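Dredier Handheld Demonstrations: Kitchen Counter Set
Data card and README, release 4

What this is

Dredier is a collection of 2,383 demonstrations of people doing small kitchen chores with a hand-held gripper. A person squeezes the trigger, the jaws close, a camera on the tool records, and a policy is later asked to make sense of it all. The chores are the ones left over once dinner is finished and everyone has found a reason to be in another room: moving plates, moving glasses, getting both of them into a sink, getting them out again.

The set was put together by Attila Major and Gholamreza Bahrami. Attila built the tools and wrote the recorder. Gholamreza wrote the protocol, ran most of the sessions and is responsible for the labels, including the ones you will disagree with. Complaints about file formats go to the first, complaints about the meaning of the word "placed" to the second.

Layout

The archive unpacks into one directory per session. Each session directory holds:

episodes/ – one folder per demonstration, numbered from zero
calibration/ – lens parameters and the tag-to-gripper transform for that session
session.json – operator code, room code, tool serial, protocol version
notes.txt – whatever the operator felt like typing

Inside an episode folder:

video.mp4 – the view from the tool
pose.csv – tool position and orientation, one row per video frame
jaw.csv – jaw opening, in millimeters
label.json – task name, outcome, start and end of the useful part

Read notes.txt before you train on a session. It is short and badly spelled and it has saved us more time than the validation script.

How a demonstration is made

The operator starts with the tool held at chest height and the jaws open, presses record, waits for the beep and does the task once. There are no retakes inside an episode. If the glass goes down in the wrong place, it stays down in the wrong place and the label says so. After the second beep the operator puts things back, or puts them somewhere new if the protocol sheet asks for a new layout, and goes again.

A batch is 50 demonstrations. We tried longer batches early on and could see the fatigue in the pose files: the paths got shorter and flatter, and the approach to every object became the approach to one particular object that had been easy. Operators now stop at the end of a batch and do something else with their wrists.

We also record by remote control, on a fixed arm, with the operator at a second station using the Zurkent controller. Those episodes have the prefix "tele_" and make up a smaller part of the set: 571 of the total. They are slower, tidier and a little timid. The hand-held ones are quick and full of human habits, such as turning a plate slightly for no purpose before letting go of it. Policies trained on both have picked up the plate thing. We have decided to find it charming.

Tasks

place_plate: pick up a plate from the counter and set it in the sink
place_glass: same, with a glass
clear_counter: move everything on the protocol sheet into the sink, any order
return_plate: sink to counter
return_glass: sink to counter
nudge: push an object to a target spot with the jaws closed

The nudge task was added in November after it became plain that half our operators were nudging anyway and calling it grasping.

Outcomes

Every episode has one of three outcomes: "done", "partial" or "failed". Done means the object ended where the sheet said and the jaws were clear of it. Partial means it got there with help from a wall, the faucet or the other hand. Failed covers the rest. Failed episodes are included in the archive and left out of the default split. If you want them, pass --keep-failed to the loader and accept what comes.

Operators do not label their own episodes. We let them, for a while, and it was a very successful period.

Objects and rooms

Objects are ordinary household ones, used as they were found. Some glasses have something left in the bottom. Some plates are lying on or near things that have no business being there, cords and straps included. We did not clean up the counters before recording, on the theory that nobody's robot is going to be delivered to a clean counter either. White on white is common: white plates on white counters beside white sinks, under blinds that are also white. If your segmentation depends on contrast, this is the set that will tell you.
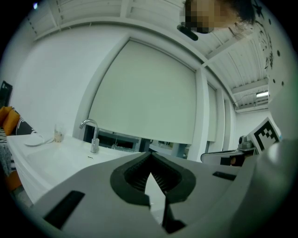
Glass is worse. Depth estimates on clear glass are poor throughout, and the Flenura depth files shipped with release 3 were so optimistic about it that we have withdrawn them. Anyone who still has them should treat any reading inside the outline of a glass as a work of fiction. We may ship new ones. We may also just tell people to use the video.

Chrome gives trouble of another kind. A curved faucet reflects the tool, the operator and the lights, and in a few sessions the pose tracker briefly took an interest in the reflected tag. Those stretches are marked in pose.csv with quality = 0. Drop them. Smoothing over them gives you a tool that teleports politely.

People in the recordings

The tool's camera has a wide lens and operators lean in to see what they are doing, so heads turn up in the top part of the picture. Faces are pixelated before release. The process errs on the side of too much, and now and then it has pixelated a patterned cushion that met its standards for a face. If you find a face it missed, write to us with the session and episode number and we will pull the episode the same day.

There is no audio. There used to be, and then we listened to it.

Calibration

Each tool carries a printed tag on a side arm. The transform from tag to jaw tip is measured at the start of a session and stored in calibration/. Do not reuse one session's transform for another, even with the same tool serial. The arm is held on with screws, the screws are tightened by people, and people vary.

The jaw pads are replaced when the ridges wear down. New pads grip noticeably harder, so the same jaw opening can mean a firm hold in one session and a hopeful one in another. The field "pad_age" in session.json counts batches since the last change. Early sessions do not have it. We are sorry about that, in the sense that we were the ones who did not write it down.

Loading

Install the loader from the repository root:

pip install -e .

Then, from Python:

from dredier import load
data = load("path/to/archive", split="train")

The default split is by room, so a room seen in training never appears in test. A split by episode is available with split_by="episode". It gives much better numbers and means much less, and if you report it please say which one you used.

Known problems

Jaw readings drift on tool 4 toward the end of long sessions. A correction is applied in the loader and can be turned off with raw_jaw=True.

The label "clear_counter" was used loosely in protocol version 1. Some of those episodes clear a counter. Others clear the part of it the operator was looking at.

Left-handed operators are few. Mirroring the video is a poor substitute, as the side arm then appears on the wrong side of the tool and the policy has questions.

Timestamps in pose.csv and jaw.csv come from different clocks. The recorder lines them up at the first beep, and they stay lined up for any episode of sensible length. One operator recorded an episode while apparently also making lunch. It is in the failed folder.

What it is good for

We use it for imitation learning on a single arm with a parallel gripper, and for checking whether a policy trained in one kitchen survives a visit to another. The Ghaffari baseline in baselines/ is a plain one and is there to be beaten. Please do not use the set for anything involving knives, heat or liquids. None of our tasks call for them, and a policy trained here will approach a hot pan with the full confidence of something that has only ever met plates.

Changes

Release 4, May 14, 2022: nudge episodes added to the default split, depth files removed, second pass on face pixelation.
Release 3: remote-control episodes added. Depth files added, regrettably.
Release 2: pad_age field, new recorder.
Release 1: do not use release 1.

Corrections are welcome as issues on the repository. Include the session directory name and the episode number, and attach the label file if you think the label is wrong. Gholamreza reads every one of these and changes his mind in maybe a third of cases, usually a week later, without telling anyone, so check the label again before you write a second time.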